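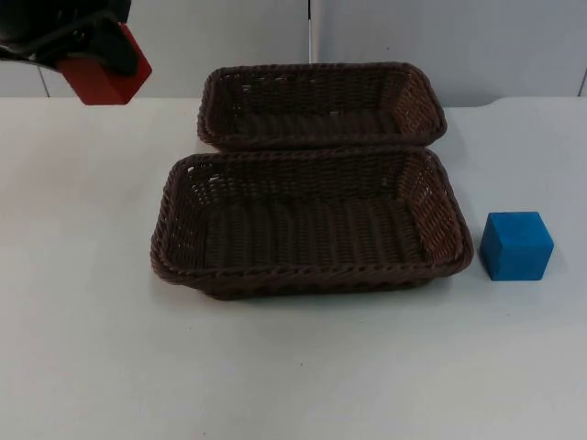 Slide 1. Red block up, two baskets waiting, blue still on the table.

Okay, hi everyone! Leave this one up while people find seats. I run the recording sessions for Skotum, our block-and-basket project, and tonight I want to talk about how you get from "put the red one in the back basket" to a pile of examples a model can learn from (slow down here, I always rush this bit).

We have 3,131 recorded tries so far. Each one is a person driving the arm, plus one plain sentence saying what the job was. The sentence gets written first. We used to write it afterward, and people wrote down whatever they'd ended up doing, mistakes and all!

Ask the room: who here has labeled data for a living? Wait for hands. 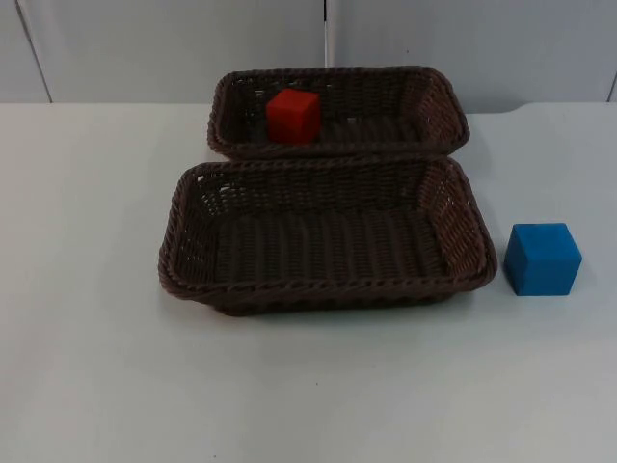 Slide 2. Red in the back basket, front basket empty.

So is that a finished job? Depends on the sentence. If it only mentioned red, great, stop recording. If it said "put both blocks away," we're halfway there and blue still needs a ride. Same table, two different answers, and the model has to learn both. We keep the three block jobs in Mösli, our little task list tool, and it shows the sentence on the screen the whole time you're driving.

Mention the baskets. Same color, same weave, so "the brown basket" is useless as an instruction. We say front and back, always from the main camera's side. That fight took up most of a Tuesday.

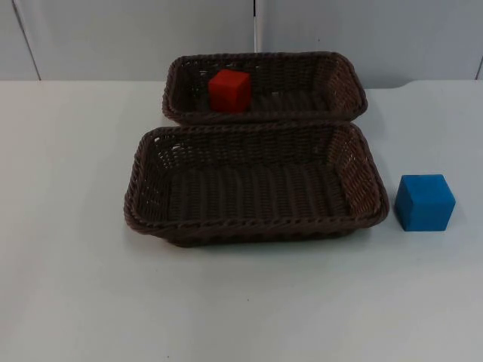
Slide 3. Red in back, blue out on the right.

Flip between this and the last slide a couple of times. Pretty dull, right? I love these! Frames with no arm in them are what we use to check the end-state labels. Two people look at each one separately, and if they disagree it goes in the Pona folder and I look at it over coffee.

A good session gets us nearly 80 tries. Then hands get tired and the driving gets sloppy, so we quit.

Next: switch to the laptop for the Prandum demo. Check the sound first.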